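Small claims, round 2
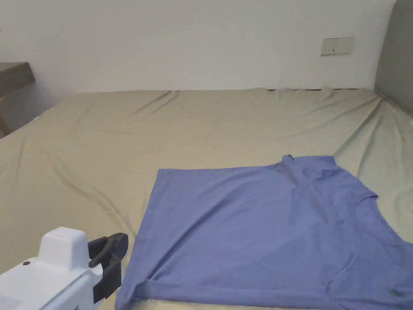 My hearing over the Domport deposit got moved to December, so I have more time to stew over paperwork. Lev Stetsiuk, who rented there before me, says the judge gave him 13 minutes total! I've been practicing my opening out loud while I deal with laundry, and I got as far as the cleaning fee with a blue T-shirt half folded on the bed — then lost my place. The filing fee was $49, and I get that back if I win. Still need to print the lease.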